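議事録の余白

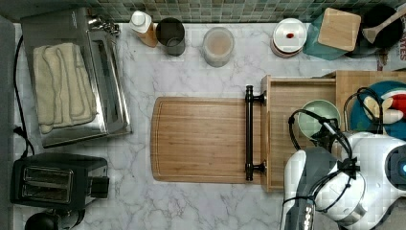 法案第344号の修正案は、提出期限の二十六分前に議会事務局の受付に置かれた。提出者欄にはグレーテ・ラウンの署名があり、賛成者欄には九名の署名があった。規則上、修正案には九名の賛成者が必要である。

受付を担当したアクセル・フランスンは、署名を名簿と照合した。八名までは問題がなかった。九人目はスカルプヘージン・オッドソンで、彼は六月末に議員辞職願を提出していた。辞職願は議長が受理した時点で効力を生じる。受理の記録は綴りになかった。

フランスンは議長室に内線をかけた。議長のソルストゥル・エイイルソンはプレルベリの選挙区に出張中で、秘書が出た。

「オッドソン議員の辞職願は受理済みですか」

「机の上にあります」

「受理印は」

「押してありません。押していないことが受理していないことを意味するのかは、私には判断できません」

フランスンはその発言を時刻とともに記録し、修正案に「仮受付」の印を押した。仮受付という区分は規則にはない。1950年代の先例集に二件あり、いずれも理由の記載を欠いていた。

法案の内容は、モーリン川の取水権を県から国に移管するものだった。修正案は第二条の「移管する」を「移管することができる」に改める。変更は一か所である。ラウンはこの文言のために四か月を費やし、ヨムリーの水利組合と七回協議し、与党から三名の署名を得ていた。オッドソンの署名は最後だった。

夕方、ラウンが事務局に来た。

「仮受付とは何ですか」

「受け付けたが、受け付けたことが確定していない状態です」

「いつ確定しますか」

「議長が辞職願をいつ受理したかが確定したときです」

「未受理なら有効ですね」

「署名の時点で未受理であれば有効です」

彼女は署名簿の写しを求めた。フランスンは請求書式を渡し、彼女は立ったまま記入した。請求理由の欄には「確認」と書いた。

議長は翌朝の列車で戻った。法制担当のトロエルス・ホイクスドッティルが、駅から議事堂までの車中で経過を説明した。選択肢は二つあった。辞職願を本日付で受理すれば、署名は有効となり、修正案は本会議に付される。提出日に遡って受理すれば、署名は無効となり、修正案は不受理となる。

「遡及の先例はあるか」

「あります。議員が死亡していた場合です」

「オッドソンは」

「グリスタルの自宅におられます。昨夜、電話で話しました」

「何と言っていた」

「署名した日にはまだ議員のつもりだった、と。それから、辞職願の返却は可能かと尋ねられました」

議長は窓の外を見て、返却の先例を尋ねた。ホイクスドッティルは、ないと答えた。

議長は執務室で辞職願を開いた。本文は一行で、理由は「一身上の都合」だった。日付の欄が空白であることに、議長はこのとき初めて気づいた。様式第二号は日付の記載を要件としている。要件を欠く願書は受理できず、補正を求めて差し戻すことになる。

議長は差戻しの通知に署名した。通知は正午に発送され、その写しが受付に回った。フランスンは修正案から付箋をはがし、「仮」の字を二重線で消して訂正印を押し、受付簿の備考欄に経過を三行で記した。

採決は木曜日と決まった。オッドソンには登院通知が送られた。受領の返信には、補正した辞職願が同封されていた。日付の欄には金曜日の日付が記入されていた。

フランスンはそれを綴りに入れ、議長室に内線をかけた。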